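Keeping Moisture Out of the Snack Drawer

In our kitchen the window stays open until September, and dry food becomes soft quickly. I write here what helps in my house. Maybe it is useful for you too.

First, do not put warm things in a closed tin. I bake rusks in the evening and leave them on the rack for 2 hours. When I closed the tin after 30 minutes, I had drops under the lid the next morning.

Cakes and pastries which are packed one by one can stay in their own wrapper. Check the sealed ends before you store them. If an end is open, eat this one first.

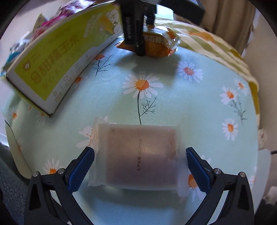 Fenna Nijs writes that she puts a spoon of dry rice in a paper coffee filter, folds it and lays it at the bottom of the cookie tin. She changes the rice every 8 weeks. I tried it with crackers and I am satisfied, but the filter must be closed well, otherwise you find rice everywhere.

Crackers that are already soft you can put in the oven at a low heat for a few minutes. Let them cool with the oven door open. With filled cookies I do not recommend it, the cream melts.

Wash the tin by hand and dry also the groove of the lid. A cotton swab goes in there very well.

For the table, a cloth that you can shake outside saves much work. Crumbs attract ants, and from the table they find the drawer. Shake it after every coffee, and wash it according to its label. 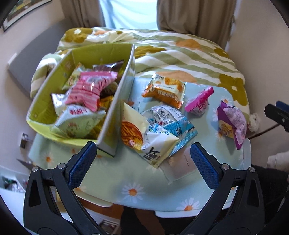 Daisy tablecloth, mint blue with white flowers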